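Category: Company News / Equipment & Purchasing

Wiren has set aside funds in its 2021 budget for two-armed robots at its Dretavitz meal preparation site, the company said on February 4, 2021. The plan covers 14 stations and will be paid for in stages.

The first order will be placed only after a period of simulation work, which began in December. Wiren is using its planning software, Sasta, to compare hands, arm reach and table layouts before it asks suppliers for firm prices.

"Changing a table in software costs us an afternoon," said Nokuthula Pillay, who heads equipment planning at Wiren. "Changing it on the floor means new mounts and new wiring, and we pay for both."

The company has budgeted 800 hours of simulation for plate handling and table clearing. Each station under review has two arms fitted with fingered hands. 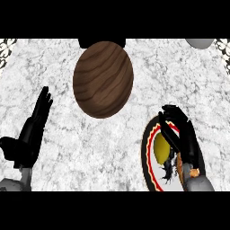

Spare hands, service visits and operator training are listed as separate lines in the budget. Wiren will ask bidders to quote them that way. Bids must also state the delivery time for replacement parts and the yearly cost of software support.

A supplier meeting will be held in the Bühler room at the Dretavitz site. Companies that want to attend should write to the Wiren purchasing office.

Last updated: February 4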